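Zwei Stunden Tag der offenen Tür bei Zurkent in Prumberg, und auf dem Heimweg blieb mir vor allem ein Wort im Ohr: »alltagstauglich«. Es fiel bei jeder Gelegenheit. Vorgeführt wurde allerdings kein Alltag. Vorgeführt wurde Grekunlow, die Simulation, in der die Haushaltsroboter der Firma das Aufräumen lernen sollen, und zwar auf einer Leinwand, vor acht Stuhlreihen.

Geübt wird in einem gerechneten Schlafzimmer. Auf einer karierten Bettdecke liegen Kabel herum, dazu ein Basketball und allerlei Kram. Wer Kinder hat, kennt das Bild, nur riecht es zu Hause anders und die Decke hat Falten.
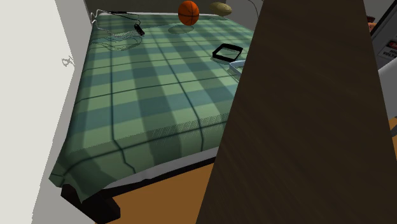

Mich stört gar nicht, dass simuliert wird. Das ist billig, und es geht nichts kaputt. Mich stört, wie schnell aus einer gelungenen Rechnung ein Versprechen an Pflegeheime wird. Auf meine Frage, wann das Ganze in einer echten Wohnung läuft, hieß es: im März, in Ham, in zwei Musterwohnungen. Musterwohnungen also. Ich hätte gern gehört, was passiert, wenn dort jemand im Bett liegt und nicht aufstehen will.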